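Software Engineer, Manipulation Planning and Control
Drerkard, Florkmont office (on site, with some flexibility)

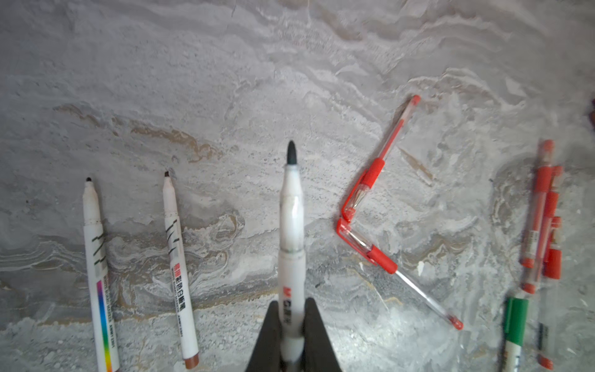 We are a small software company and we are looking for one more person to sit with us and write the code that decides how a robot arm picks things up, carries them, and puts them down again. If you have ever spent a whole afternoon wondering why a planner that was perfectly happy yesterday now wants to go the long way around a coffee mug, you will feel at home here, and we would very much like to hear from you.

A little about us first. Drerkard makes a manipulation software stack called Tanner. We don't build arms and we don't build grippers. Our customers already have those, usually from more than one supplier and usually of more than one age, and what they want from us is the layer in the middle: something that takes in the camera views, works out what is on the table and which way it is lying, picks a grasp, plans a path, and then keeps its head when the object turns out to be half an inch from where everyone thought it was. Most of our customers run small-item work. That means stationery, sample tubes, cosmetics, hand tools, the kind of thing that is light and narrow and likes to roll.

Small items are harder than they sound, and we say this with affection. A pen is a thin, shiny cylinder with see-through parts, which depth sensors dislike. Two pens touching look to a segmentation model like one strange long pen. A marker held by the barrel can swing a few degrees between the pick and the place, and if the planner doesn't know about it, the cap ends up somewhere rude. A lot of our favorite work in the last year has been on exactly these problems, and a lot of it is still open. We would love to tell you we have pens completely figured out, but you would see through that on your first morning.

What you would be doing

The team is nine people, and the manipulation group inside it is four. You would be joining those four. We share the work around quite freely, so please read the following as a picture of the coming year and expect the edges to move.

The biggest piece is the grasp planner. At the moment Tanner scores grasp candidates in one step and plans motion in the next, and the two steps don't talk to each other nearly enough. We end up with lovely grasps that the arm can't reach without bumping the neighbor, and then we throw them away and start over. We want to fold reachability and clearance into the scoring, and we want to do it without making the whole cycle slower. You would own a good part of that, from the first sketch on the whiteboard through to the release notes.

Next to it sits the control side. Our grip controller is honest but plain: it closes to a target width, watches motor current, and stops. We'd like it to notice slip and respond to it, and we would like the estimate of the object's pose in the hand to be updated from the wrist camera after the fingers have closed. There is a prototype of the second part. It works well on fat things and poorly on thin ones, and it needs somebody patient.

Then there is tooling, which we care about more than most places seem to. Every grasp attempt on our benches is recorded, with camera streams, joint states, the planner's candidate list and the reason it chose what it chose. The viewer we use to look through all this is called Listisex (the name was generated by a script at an early hackathon, everybody objected, and by the time we got around to changing it the customers had learned it). It lets you scrub back through an attempt and see what the planner believed at each moment. Our regression suite replays 900 recorded attempts against every merge, and it runs in full before anything goes to a customer. You would be adding to the suite, pruning it now and then, and almost certainly fixing the viewer when it forgets which timestamp it is on.

And you would spend real time at the bench. We are firm about this one. Everybody who writes planning or control code here also lays out the objects, runs the trials, and sits with the failures. It makes for slower weeks and much better software.

What we hope you bring

You should be comfortable in C++, since most of the planner and all of the controller is written in it, and reasonably happy in Python, which we use for perception, experiments and all the glue. We would like you to have worked on at least one real system where software moved something physical. It doesn't matter to us whether it was an industrial arm, a student rover, a pick-and-place machine or a very ambitious garage project, so long as you can tell us what went wrong with it and how you found out.

You should know your way around rigid body transforms, and be able to explain a frame convention to a tired colleague. Some background in motion planning, trajectory optimization or feedback control will help a great deal. Any one of them is fine. We can teach you the others, and you can teach us yours.

It would be a pleasant bonus if you had done any of these, although please don't hold back if you haven't: hand-eye calibration with a camera mounted on the wrist, pose estimation for transparent or reflective objects, learned grasp scoring, real-time Linux, or writing developer tools that other people went on using after you left.

We don't ask for a degree. Some of us have several and some of us have none, and we would have trouble guessing which is which from the code reviews.

How we work

The office in Florkmont is on one floor, with desks on the window side and the benches on the other. People generally come in between eight and ten in the morning and go home at a sensible hour. Friday afternoons are kept clear of meetings and customer calls, and most people use them for the odd idea that has been bothering them all week. The candidate clearance display in the viewer came out of one of those afternoons, and so did a good many things we quietly deleted.

You'll need to be at the bench three days a week on average. The other two can be from home, and we're easy about which ones. Releases go out once a month, and we don't do them in the evening. There is a support rotation during office hours, which you would join after your first few months, and it is a gentle one. Customers mostly write in to ask why an arm declined to pick something up, and the answer is nearly always in the recording.

Code review is kind and thorough. We write down our decisions in short documents, including the ones we later regret, and new people tell us these were the most useful thing to read in their first weeks. You would be paired with someone in the manipulation group from the start, and we'd aim for you to have a small change merged by the end of week one and a proper feature of your own by the end of your second month.

Pay, leave and the practical side

This is a full-time, permanent position. The salary band depends on experience, and we send it in writing to every applicant before the first conversation so that you can decide whether to have it. We cover health insurance for you and your dependents, offer a retirement plan with a company match, and give five weeks of paid leave plus public holidays. Each person also has $800 a year to spend on books, courses or parts, with no approval needed below that amount. If you'd be moving to Florkmont for the job, we'll help with the cost, and somebody will gladly talk your ear off about neighborhoods.

How to apply

Please send us a resume and a letter, through the form on our careers page. The letter can be short. What we'd most enjoy reading is a description of one bug or failure on a physical system that took you far too long to understand, and what it was in the end. If you have code you're able to share, a link is welcome, but plenty of good people can't share theirs and we won't think anything of it.

After that there's a half-hour call, and then a visit. For the visit we ask you to come in for most of a day. In the morning we'll look through a few recorded grasp attempts together in the viewer and talk about what the planner should have done. After lunch, which is on us, you'll pair with one of the team on a small change to Tanner and try it on a bench. There are no puzzles and no homework. If traveling is difficult, we can do the morning part by video and shorten the rest.

We answer every application, usually within two weeks. We would like the new person to start in January, though we'd happily wait a little for someone who needs to finish up properly where they are. If you're unsure whether you fit, or you have a question about accessibility, part-time hours or anything else that isn't covered here, write to us through the same form and put "question" in the subject. It goes to the same people who wrote this page.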